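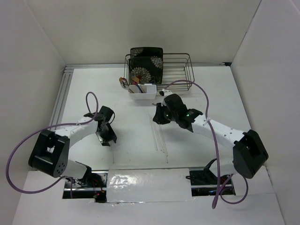
1/ Project update from our robotics class. My group has the kitchen cleanup task this term. Two arms, one table, one dish rack, and a program that has to put the right things in the right places. We named ours Sirko.

2/ The piece we're on now is chopsticks. They're thin, they roll, and when two of them lie close together the gripper likes to grab both. Plates were easy next to this.

3/ Each arm covers its own side of the table. The left one takes the stick that's off by itself, the right one deals with the bunch in the middle. That split was Daryna Vakulenko's idea and it cut down on the arms getting in each other's way.

4/ We record demonstrations by hand first, then train on them. We have 89 so far for chopsticks. The group next to us, Canura, has more, but they're folding towels and a towel takes them forever.

5/ Rules for the class demo in November: 12 tries, no touching the table once a try starts, and a stick only counts if it ends up in the holder on the rack. Leaning on a plate is a miss.

6/ Last full practice we got 3 out of 12. Most of the misses were the same one – the stick goes in at too much of an angle and catches on the rim of the holder.

7/ Things we're changing this week: slower approach, lower grip on the stick, and more demos where the holder already has other utensils in it. Most of our early ones had it empty.

8/ Also retied the cables. One loop kept swinging into the rack when the wrist turned, and it took me most of an afternoon to work out why the plates were moving.

9/ Someone asked about code. It's messy, but I'll post it after the demo. Training is at step 1569 right now and I'm going to get dinner.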